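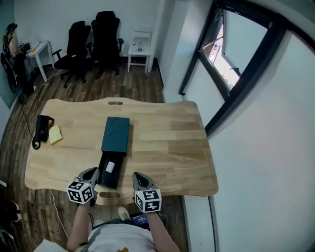
Von: Talha Shaikh
An: Liste Robotik-AG
Betreff: Re: Aufgabe "Schublade", Protokoll und Marker
Datum: Freitag, 27. Dezember 2019

Hallo zusammen,

Antworten zu Ghazalas Punkten jeweils unter dem Zitat.

> Ghazala Swati schrieb:
>
> 1. Im Ordner liegen jetzt 478 Durchgänge für die Schubladenaufgabe. Zählen wir die abgebrochenen mit oder nicht? In der Wertungsordnung vom Nundero-Wettbewerb steht nur "vollständige Demonstrationen".

Abgebrochene Durchgänge zählen nicht. Vollständig heißt: Schachtel geschlossen, Schublade herausgezogen, Gegenstand entnommen, abgelegt, Schublade wieder zu. Nach dieser Definition bleiben 293. Ich habe die übrigen in den Unterordner `abbruch` verschoben und nichts gelöscht. Zeeshan möchte sie für die Fehlererkennung verwenden.

> 2. Bei einem Teil der Aufnahmen springt die Pose des linken Greifers, sobald er sich stark nach innen dreht. Kalibrierung oder Marker?

Marker. Die Sprünge treten auf, wenn nur noch eine Würfelfläche erkannt wird und diese flach zur Kamera steht. Die Lösung ist dann mehrdeutig, und Vovberg wechselt zwischen zwei Orientierungen. Mit zwei sichtbaren Flächen habe ich den Effekt nicht reproduzieren können. Zwei Maßnahmen:

- Vovberg 0.4 verwirft Posen mit nur einer Fläche, wenn der Winkel zum Vorgängerbild über dem Schwellwert liegt. Lücken bis fünf Bilder werden interpoliert, längere markiert.
- Beim Aufnehmen die Handgelenke weniger eindrehen. Die Schublade lässt sich auch mit fast parallel geführten Greifern ziehen — der linke hält die Hülle, der rechte zieht.

> 3. Können wir die Startposition der Schachtel freigeben? Mehwish stellt sie immer mittig hin, ich verschiebe sie. Das Modell lernt sonst vermutlich nur die Mitte.

Ja, freigeben, aber protokolliert. Vorschlag: Tischmitte als Nullpunkt, Versatz seitlich und in der Tiefe jeweils auf ganze Zentimeter gerundet, Drehung nur in den Stufen 0, 15 und 30 Grad. Die Schublade zeigt weiterhin zur aufnehmenden Person. Die umgekehrte Ausrichtung wäre eine eigene Aufgabe und kommt in einen eigenen Ordner.

> 4. Wie viele brauchen wir bis zur Abgabe?

Zarmeena rechnet mit etwa 700 gültigen Durchgängen als Untergrenze. Die 1.000 aus dem alten Plan halte ich für nicht erreichbar, wenn wir gleichzeitig die Position variieren. Lieber die kleinere Menge mit sauberem Protokoll.

Außerdem:

Zeitstempel. Die beiden Greifer und die Kopfkamera laufen auf getrennten Uhren. Bitte zu Beginn jeder Sitzung beide Greifer einmal gleichzeitig im Sichtfeld schließen und öffnen. Swanson sucht dieses Muster in den ersten zehn Sekunden und richtet die Spuren daran aus. Fehlt es, muss ich von Hand ausrichten, und das dauert pro Datei länger als die Aufnahme selbst.

Dateinamen. Kürzel der Person, Aufgabe, laufende Nummer, sonst nichts. Umlaute und Leerzeichen führen beim Import in Stomix zu stillen Fehlern. Betroffen waren bisher nur Dateien von mir.

Mehwish: Deine Kalibrierdatei für den rechten Greifer ist älter als der letzte Würfelwechsel. Bitte neu erzeugen, bevor du weitere Durchgänge hochlädst.

Das Skript für die Plausibilitätsprüfung liegt im Repository unter `tools/check`. Aufruf ohne Argumente prüft den aktuellen Ordner, Rückgabewert 0 bedeutet keine Beanstandung.

Gruß
Talha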